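6장. 데스크톱 본체 분해 작업의 교시
Pullton 교시 스테이션 사용 설명서, 개정일 2022년 2월 6일

6.1 적용 범위
본 장은 측면 패널을 분리한 데스크톱 본체를 대상으로 로봇 팔에 분해 작업을 교시하는 절차를 다룬다. 교시 방식은 직접 교시(작업자가 팔을 손으로 잡고 움직이는 방식)와 원격 교시(Brannigan 조종 장치로 팔을 움직이는 방식)의 두 가지이다. 두 방식의 기록 파일은 형식이 같으며 Clendine 편집기에서 함께 불러올 수 있다.
팔의 설치와 원점 설정은 3장, 그리퍼 교체는 4장, 카메라 보정은 5장을 참조한다. 5장의 보정을 마치지 않은 스테이션에서는 기록 버튼이 활성화되지 않는다.

6.2 교시 방식의 선택
직접 교시는 접근 경로가 넓고 이동 거리가 긴 구간에 적합하다. 케이스 상부에서 대기 위치로 이동하는 구간, 분리한 부품을 고정 플레이트로 옮기는 구간이 이에 해당한다.
원격 교시는 그리퍼가 섀시 안쪽으로 들어가는 구간에 사용한다. 메모리 모듈, 프로세서 소켓 레버, 확장 카드 걸쇠처럼 작은 부품을 다룰 때 작업자의 손이 카메라 시야를 가리면 해당 프레임은 학습에 쓸 수 없다.
한 시연 안에서 방식을 바꿀 수 있다. 전환 시점은 기록 파일에 자동으로 표시된다.

주의: 직접 교시 모드에서는 관절의 유지 토크가 낮아진다. 팔에서 손을 떼기 전에 반드시 [유지]를 누른다.

6.3 작업 전 준비
1. 본체의 전원 코드를 뽑고 전원 버튼을 길게 눌러 잔류 전하를 방전시킨다.
2. 측면 패널을 분리하고, 개방된 면이 위를 향하도록 본체를 작업대에 눕힌다.
3. 본체를 작업대의 기준 모서리에 밀착시킨다. 본체 바닥과 작업대 사이에 나사나 케이블이 끼어 있지 않은지 확인한다.
4. 고정 플레이트를 본체 옆에 놓고 체결한다. 플레이트의 방향은 작업 정의 파일에 저장된 방향과 같아야 한다.
5. 섀시 내부의 느슨한 케이블을 진입 경로 바깥으로 정리한다. 케이블 타이를 사용할 경우 타이의 끝을 짧게 자른다.
6. 팔에 연결된 케이블의 여유 길이를 확인한다. 손목 관절을 양쪽 한계까지 천천히 돌렸을 때 케이블이 당겨지거나 섀시 모서리에 걸리지 않아야 한다.
7. 비상 정지 버튼을 눌러 동작을 확인한 뒤 해제한다.

참고: 본체에 전원을 인가한 상태의 교시는 지원하지 않는다. 보드 위의 표시등이 켜져 있으면 1단계부터 다시 수행한다. 카메라 모듈의 표시등은 여기에 해당하지 않는다.

6.4 새 작업의 등록
1. Clendine 편집기에서 [작업] > [새로 만들기]를 선택한다.
2. 작업 이름을 입력한다. 이름에는 대상 부품과 동작을 모두 포함한다(예: 메모리_분리, 확장카드_분리).
3. 그리퍼 항목에서 장착된 모델을 선택한다. Grutov 계열의 핑거를 사용하는 경우 핑거 길이를 별도로 입력한다.
4. 시작 자세를 지정한다. 시작 자세에서 그리퍼 끝은 섀시의 가장 높은 부분보다 위에 있어야 한다.
5. 종료 조건을 선택한다. 부품을 플레이트에 내려놓는 작업은 [그리퍼 열림 후 후퇴]를 선택한다.
6. [저장]을 누른다. 저장한 뒤에는 그리퍼 항목을 변경할 수 없다.

6.5 직접 교시 기록
1. 화면에서 [직접]을 선택하고 상태 표시가 바뀔 때까지 기다린다.
2. 한 손으로 손목 바로 위의 링크를, 다른 손으로 그 위쪽 링크를 잡는다. 그리퍼나 카메라 모듈을 손잡이로 사용하지 않는다.
3. [기록]을 누르고 팔을 시작 자세에서 목표 위치 위까지 움직인다. 속도를 일정하게 유지한다.
4. 그리퍼의 개폐는 발판으로 조작한다. 발판을 밟는 동안에는 팔을 움직이지 않는다.
5. 목표 위치에 도달하면 [유지]를 누르고 손을 뗀다.
6. [기록 종료]를 누른다.

주의: 섀시의 절단면은 날카롭다. 직접 교시 중에는 손을 케이스 안쪽에 넣지 않는다. 해당 구간은 6.6에 따라 원격으로 기록한다.

6.6 원격 교시 기록
1. Brannigan 조종 장치를 거치대에서 분리하고 손잡이의 중립 위치를 맞춘다.
2. 화면에서 [원격]을 선택한다. 배율은 접근 구간에서 [보통], 부품에 접촉하는 구간에서 [정밀]로 설정한다.
3. 조종 장치의 연동 스위치를 누른 채로 움직인다. 스위치를 놓으면 팔은 그 자리에서 멈춘다.
4. 고정 카메라 화면으로 그리퍼의 높이를 확인하고, 손목 카메라 화면으로 정렬을 확인한다. 손목 카메라 화면만 보고 하강하지 않는다.
5. 부품에 접촉하기 직전에 잠시 정지한다. 이 정지 지점은 편집 단계에서 구간 경계로 사용된다.
6. 부품을 잡고 삽입 방향의 반대쪽으로 곧게 들어 올린다. 저항이 느껴지면 그리퍼를 열고 후퇴한 뒤 걸쇠의 상태를 확인한다.
7. 부품을 고정 플레이트의 지정 위치에 내려놓고 [기록 종료]를 누른다.

참고: 힘 제한이 작동하면 화면에 코드 2,328이 표시되고 기록이 중단된다. 중단 시점까지의 데이터는 임시 폴더에 남지만 학습 목록에는 포함되지 않는다. 코드를 해제하려면 팔을 후퇴시킨 후 [확인]을 누른다.

6.7 시연의 반복과 검토
작업 하나에 대해 최소 일곱 번의 시연을 기록한다. 시연마다 본체의 위치를 허용 범위 안에서 조금씩 바꾼다. 동일한 위치에서만 기록한 작업은 본체를 교체했을 때 정렬 오류가 발생하기 쉽다. 고정 플레이트의 위치는 바꾸지 않는다.
시연 하나의 기록 길이는 3,000프레임을 넘을 수 없다. 한도에 도달하면 기록이 자동으로 종료되므로, 긴 작업은 부품 단위로 나누어 등록한다.

검토 절차는 다음과 같다.
1. [검토] 탭에서 시연을 선택하고 재생한다.
2. 구간 경계가 접촉 직전의 정지 지점과 일치하는지 확인한다. 일치하지 않으면 경계를 끌어서 옮긴다.
3. 작업자의 손이나 소매가 보드를 가린 구간에 [제외] 표시를 한다.
4. 부품을 떨어뜨렸거나 다시 잡은 시연은 [재시도 포함]으로 분류한다. 삭제하지 않는다.
5. 사용할 시연을 모두 선택하고 [학습 목록에 추가]를 누른다.

학습 목록은 작업마다 따로 관리된다. 5월 이전 버전의 편집기로 만든 목록은 불러올 때 변환 창이 열리며, 변환 후에는 이전 버전에서 열 수 없다.

6.8 재생 확인
학습을 시작하기 전에 시연 하나를 저속으로 재생하여 팔의 경로를 확인한다. 재생 중 작업자는 안전 구역 밖에 서고 비상 정지 버튼에 손이 닿는 위치를 유지한다. 속도 설정은 9단계로 되어 있으며, 첫 재생에는 가장 낮은 단계를 사용한다.
그리퍼가 섀시 안에 있는 상태에서 재생을 중단한 경우 [원점 복귀]를 누르지 않는다. 원격 모드로 전환하여 그리퍼를 수직으로 빼낸 다음 복귀시킨다.

작업 셀 배치: 눕힌 본체와 그 왼쪽의 고정 플레이트

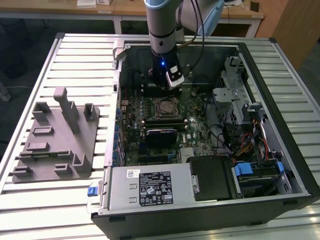
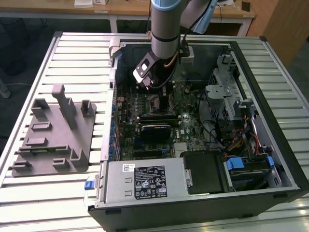
직접 교시로 기록한 시연과 원격 교시로 기록한 시연을 같은 학습 목록에 넣어도 됩니까?

작업 이름, 그리퍼 설정, 시작 자세가 모두 같으면 함께 넣을 수 있습니다. 이 중 하나라도 다르면 편집기가 추가를 거부하므로 별도의 작업으로 등록하십시오. 섀시 안쪽의 접촉 구간은 원격 교시로 기록한 데이터를 사용하고, 직접 교시 데이터는 접근 구간과 운반 구간에 사용하는 것을 권장합니다.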